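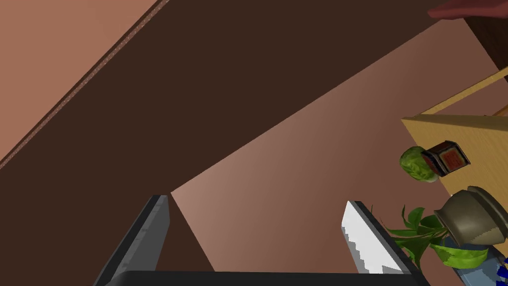

Potex Data Notes, Issue 80, p. 3

# Recording in the simulated rooms: common questions

**What are we collecting?**
Examples of a two-arm robot doing table tasks in a simulated room. Each example is one attempt at one task, saved with the camera views, the joint positions and the text instruction. The learning system trains on the whole set.

**How big is the set?**
The January release has 3393 examples across 181 room layouts. The next one will add layouts and leave the task list alone.

**Who drives the robot?**
A person at a Jimen control station. Each hand controls one arm. The grippers open and close with a trigger.

**Which cameras are saved?**
One on each wrist and one that looks past the torso toward the work area. All of them are saved for every example, even if one shows little of the table. Don't drop a view because the room looks tilted in it. The wrist views turn with the arm, and the system needs to see that.
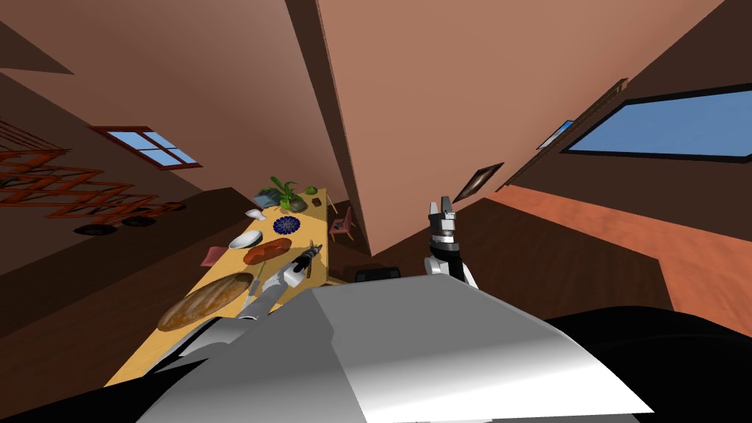 *Render: Karras simulation group*

**Do I have to start with the grippers empty?**
Yes. Both grippers start empty. If you pick something up while testing the controls, reset the layout before you record.

**Why is there so much on the table?**
Most tasks use one or two items. The bowls, plates, plants and other things are there so the system learns to find the right item among others. Leave them where the layout puts them unless the instruction names them.

**What if I bump something?**
Keep going if the task can still be finished, and tag the example "contact." If the item you need falls to the floor, stop and mark the attempt as failed.

**Do you keep failed attempts?**
Yes, in a separate folder. They are not used for the main training run. Dulano, our review tool, uses them to check its success labels.

**Is there a time limit?**
175 seconds per attempt. The recorder stops by itself and saves what it has.

**Can I redo an attempt I wasn't happy with?**
Once. Slow or uneven motion is fine and doesn't need a redo. Use it for a wrong instruction, a frozen view or a dropped connection.

**Where do I report a bad layout?**
Use the flag button in Dulano and enter the layout number. Flagged layouts are held out of the queue until someone has checked them.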